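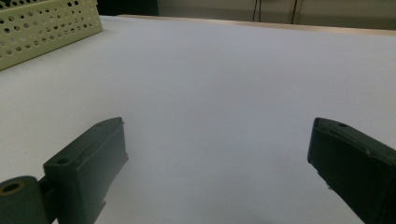 How to Get White Water Rings and Dull Spots Off a Painted Tabletop

By Gavin Strachan
Feb 4, 2023

These steps are for tables finished with water-based paint and a clear topcoat. If your table is bare wood, oiled or waxed, stop here and look for a guide to that finish.

What you need

Mild dish soap
Two soft cotton cloths, one for washing and one for drying
Baking soda
A small bowl
Clear matte topcoat, only if you end up at step 5

1. Wash the whole top

Put a few drops of soap in a bowl of warm water. Wring the cloth out well and wipe from one end to the other. Wipe again with plain water, then dry. A lot of dull spots are soap or polish left behind by earlier cleaning, and they come off at this stage.

2. Let it sit

Leave the table alone overnight. A fresh ring is often moisture trapped in the topcoat, and it can fade without any help. Keep it away from heaters. I have used a hair dryer on rings and softened the finish by holding it too close, so I no longer do that on paint.

3. Try baking soda

Mix 2 teaspoons of baking soda with 1 teaspoon of water. Test it on the underside or the back edge first. Dab a little on the mark and rub lightly with a fingertip wrapped in cloth, following the curve of the ring. Check after every few strokes. Baking soda is a fine abrasive and will leave a shiny patch on a matte finish if you keep going.

4. Rinse and look from the side

Wipe off the paste with a damp cloth, twice if needed, and dry. Crouch down so that window light comes across the table toward you. Marks that can't be seen from above will show up this way.

5. Recoat if you have to

If the mark is still there, it has probably gone through to the paint. Scuff the whole top lightly with 220 grit, wipe off the dust and let it dry. Brush on one thin coat of topcoat, working with the length of the table. Recoating only the spot leaves a visible edge – do the full surface.

Drying times are on the can. Mine was dry to the touch in an hour, but I waited 16 days before putting anything heavy on it. Use coasters in the meantime, and lift things when you move them.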